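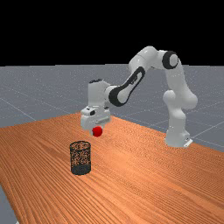 Speaker notes: A week on the Bramlow road by bus
Evening travel talk, 48 minutes with questions. Slide cues are in parentheses.

Opening (map slide)

Good evening. Tonight's talk covers one trip, by public bus, from Bramlow up to the lake at Irnenico and back. The full road is 407 kilometers. You can drive it in a long day. We took a week, and I'd take longer next time.

Ask who has been on the road before. If several hands go up, skip the background on the two valleys and go straight to the first morning.

Say now that prices and timetables are on the handout by the door. Otherwise the first question will be about prices.

First morning (bus station slide)

The bus left Bramlow at 6:15. The ticket window doesn't open until 6, so there was a line outside in the dark. We bought our tickets the evening before and still stood in the line, not knowing there was a separate door for people who already had them.

Seats are not assigned. Sit on the right going up. The river is on that side for the first two hours, and after the bridge the drop is on the left, if you mind that sort of thing.

It was February, so the fields were brown and there was old snow in the ditches. We saw herons at the second weir and a fox crossing a parking lot.

Pause here for the river slides. There are four of them. Don't talk over the last one.

Zultis (market slide, then street slide)

Zultis is the lunch stop. The bus waits 46 minutes, which is enough for soup and bread at the counter across from the station but not enough for the sit-down place behind the church. Two people from our bus tried the sit-down place and came out with their food in napkins.

We stayed over in Zultis on the way back, and I'm glad we did. The market is on Thursday. It takes up the square and two side streets: cheese, boots, seed potatoes, used tools. By one o'clock they are packing up.

Mention the covered bridge -- it is a ten-minute walk downhill and a good deal longer coming back. 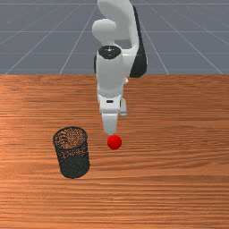 Over the pass (snow slide)

This is the part people ask about. The road goes up in long switchbacks and the driver stops at the top to check the chains. You can get out. The wind is strong enough that the bus door needs two hands.

We had cloud going up and sun coming down. On the return it was the other way around, so between the two trips we saw both sides clearly.

There is no restroom between Zultis and the lodge at Yeoh. Repeat this. It is on the handout too.

Yeoh (lodge slide)

Yeoh is one street, a lodge, a gas pump and a shop that closes for the afternoon. The lodge gave us a room over the kitchen. It was warm, and it smelled of onions from five in the morning.

The walk to the falls starts behind the shop. The sign says one hour. It took us closer to two with ice on the path. We turned around at the second footbridge, where the planks were glazed over, and saw the falls from a distance. Show the slide anyway.

If time is short, cut the story about the wet boots.

The lake (three slides, slow)

The last stretch to Irnenico is flat. The bus was nearly empty by then, and the driver let us off at the shore instead of the depot, which saved a walk with the bags.

The lake was frozen along the edges and open in the middle. We spent two nights there and did very little. Mornings we walked the north shore as far as the boathouses. In the evenings we played cards in the dining room.

The ferry does not run until spring. The bus company's leaflet shows it running all year, so call first.

Getting back

Keep this short. Same road, with the night in Zultis. The bus from Irnenico leaves at 7:30 and there is no later one.

Questions

Likely ones:
Luggage -- one large bag goes underneath, free. Skis cost extra.
Dogs -- allowed with a muzzle. We saw one.
Cash -- the lodge at Yeoh takes nothing else.
Motion sickness -- sit near the front and skip the soup.

Leave the map slide up while people get their coats. Collect the spare handouts from the back row.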